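How to Look After a Hand That Isn't Yours

Your hands take care of themselves, mostly. You wash them when someone tells you to, you cut the nails, and if you scrape a knuckle it grows new skin while you're busy thinking about lunch. You have never once had to order a replacement thumb tip and wait for it in the mail.

A gripper isn't so lucky. A gripper is a hand with all the fun parts taken out: no palm, no wrinkles, and usually just two fingers that open and close. Some grippers sit on the end of a robot arm. Others are held by a person, who carries them about and picks things up with them so that a robot can learn how it's done. Either way, somebody has to look after the thing, and it never says thank you.

What goes wrong with two fingers?

More than you'd think. Start with the pads. A pad is the soft bit on the inside of a fingertip, often made of rubber, and it does the same job as the skin on yours. Try picking up a grape with two metal spoons and you will see why pads were invented. You may also need to look for the grape under the fridge.

Pads pick up dirt. Dust sticks to them, and so does fruit juice, and so does whatever was on the table before anyone wiped it. A dusty pad is slippery and a sugary pad is sticky, and a robot hates both. With the first kind it drops the cup. With the second kind it picks up the cup perfectly well and then can't put it down, like a person who has been eating glue.

At the Biseo workshop, pads get wiped with a damp cloth before work starts and again after lunch. Then they're left to dry. That's the whole job. A new helper once asked if there was a special machine for it, and was handed the cloth.
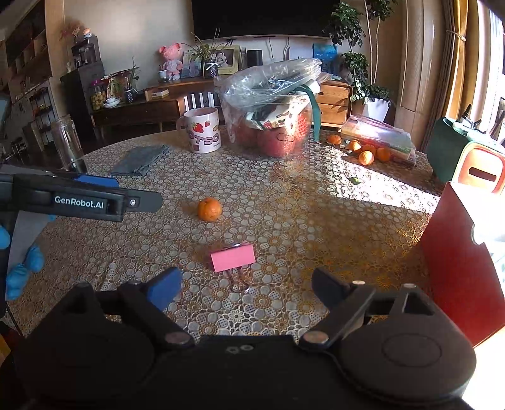
The next thing to check is whether the fingers meet. Close your own finger and thumb and they touch at the tips without any fuss. A gripper's fingers turn on pivots, and a pivot is a cousin of the hinge on your bedroom door. If the pivot gets loose, the finger wobbles. If it gets too tight, the finger moves in little jerks, as if it were being asked to do its homework.

The test is a strip of paper. Close the fingers on it and pull gently. If the paper stays put, good. If it slides out on one side, the tips aren't lined up, and somebody has to go and find the small screwdriver, which will be in the last place it was used and not in the drawer with its name on it.

Screws are the third thing. Every time a gripper opens and closes, it gives its screws a tiny shake. One shake does nothing. But a gripper at Biseo can open and close 2000 times before it gets its next proper checkup, and by then a lazy screw may have begun to turn. A screw that falls out has a talent for rolling, so checkups are done over a tray with a raised edge.

The practice round

Once the pads are clean and the screws are snug, you might suppose the gripper goes straight back to work. It has to pass a test first, and the test is wonderfully boring. It picks things up. It puts them down. It does this 20 times.

The trick is to choose things that are nothing like each other. A piece of fruit is round and wants to roll away. A clip is small and lies so flat that the fingers have to come in low, almost scraping the table. A folded cloth squashes, so there's no hard edge to grab. If a gripper can manage all of those, it can probably manage a Monday-sized pile of dishes, although it will be slower than you and just as unwilling.

Any drop gets written down in the notebook. The helper writes what was dropped and which way it fell, and then looks at the pads again, because it's nearly always the pads.

Try it at home

You can be a gripper for 7 minutes. Tape a small piece of sponge to the end of each of two rulers, hold one in each hand, and pick things up off the kitchen table. Socks are easy. Oranges are harder. Leave out anything with an opinion, such as the cat, and anything that breaks.

Now wet one sponge and try again. Then dust it with flour and try once more. Write down what happened, wipe the table, and put the rulers back where you found them.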